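Les kilomètres ennuyeux de Biljana Stojanovska

J'avais prévenu Biljana Stojanovska que je n'y connaissais pas grand-chose en conduite automatisée. Elle m'a répondu « tant mieux, vous poserez les bonnes questions », puis elle a poussé vers moi une tasse de café et un boîtier noir à peine plus gros qu'un livre de poche. C'était donc ça, le kit Distum ! Je m'attendais à une armoire qui clignote dans un coffre.

Distum, c'est le produit de Privance, une petite maison qui vend aux labos et aux équipementiers de quoi transformer une voiture ordinaire en voiture d'enregistrement : des caméras, un calculateur, un disque amovible, et surtout un logiciel qui trie les trajets une fois rentré au garage. Biljana dirige les essais routiers. Avant, elle réglait des ascenseurs (elle y revient souvent, on va le voir).

« Un ascenseur, ça roule dans une gaine. Personne ne vient garer une camionnette dans la gaine. Sur route, tout le décor a le droit de changer entre le matin et le soir, et le logiciel doit quand même s'y retrouver. »

Je lui demande ce que le client reçoit exactement. Elle ouvre la valise devant moi : quatre caméras, les câbles, une mire d'étalonnage pliable et un carnet imprimé, parce que ses clients perdaient toujours le PDF. Le montage prend trois heures la première fois, moins ensuite. Ruwan Abeysekara, le technicien, passe la tête par la porte pour préciser que trois heures, c'est quand on lit le carnet. Il repart aussitôt avec mon stylo.

Ce qui m'intriguait, c'était le tri. Le dernier lot livré par l'équipe comptait 1 038 séquences, et je voyais mal qui pouvait avoir envie de regarder tout ça. « Mais personne ne regarde tout ! » rit-elle. Distum propose des étiquettes : virage, carrefour, chantier, contre-jour, voie étroite. Un humain vérifie ensuite une part des séquences, et le client décide de la taille de cette part. Chez Privance, c'est Danica Babić qui s'en charge, et j'ai passé un bon moment derrière son épaule. Elle va vite, elle râle contre les étiquettes trop vagues, elle en refuse sans le moindre état d'âme. « Celle-là, il me dit carrefour. C'est une entrée de parking. Allez, poubelle. »

Est-ce que ça marche bien, alors ? J'ai posé la question à Edin Vasić, qui a utilisé le kit pendant une saison chez Stoyanova, un bureau d'études client. Il est plutôt content, avec des réserves qu'il m'a données sans que j'aie à insister. L'étalonnage lui paraît solide. Le ventilateur du calculateur, en revanche, l'a rendu fou, et il aurait voulu pouvoir créer ses propres étiquettes sans passer par l'assistance. « Sur dix demandes, on m'en a accepté dix, donc je ne me plains pas. Mais j'aurais préféré le faire tout seul à 22 heures, quand j'en avais besoin. »

Biljana connaît le reproche. L'éditeur d'étiquettes est prévu pour la version suivante, baptisée Purnach en interne, et elle refuse de me donner une date (j'ai essayé deux fois). Elle préfère parler des routes. Quand elle prépare une tournée, elle cherche des endroits que les gens trouvent sans intérêt, et elle s'anime franchement dès qu'il s'agit de bords de chaussée.

« Les clients veulent du spectaculaire, de la neige, des freinages d'urgence. Moi, je leur vends aussi de la départementale tranquille. »

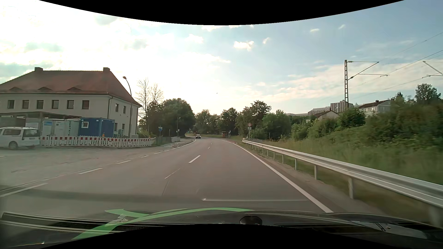
Et elle y tient, à sa départementale ! Selon elle, c'est dans une courbe douce qu'on juge un logiciel de suivi de voie, quand la ligne de rive est continue d'un côté, discontinue de l'autre, et qu'il faut comprendre où finit la chaussée et où commence un parvis. Une glissière, des barrières de chantier, une voiture qui arrive en face au loin, et voilà déjà de quoi occuper Danica. Le ciel très clair compte aussi. « Une caméra, ça a des yeux sensibles. Si vous n'enregistrez que par temps gris, vous aurez un logiciel qui adore le temps gris. »

Je lui parle des reflets sur le pare-brise, que j'aurais bêtement voulu effacer. Elle secoue la tête. Distum les conserve, avec une simple étiquette, et laisse chacun filtrer à sa guise. Edin m'avait dit la même chose, d'ailleurs, en ajoutant qu'il avait mis un mois à s'y faire.

Reste le prix, qu'elle ne communique que sur devis. La location existe aussi, valise comprise, avec une demi-journée de prise en main assurée par Ruwan. J'en ai profité pour réclamer mon stylo. Il l'avait déjà prêté à Ljubica Vasić, à la comptabilité, et je suis repartie avec un crayon Privance.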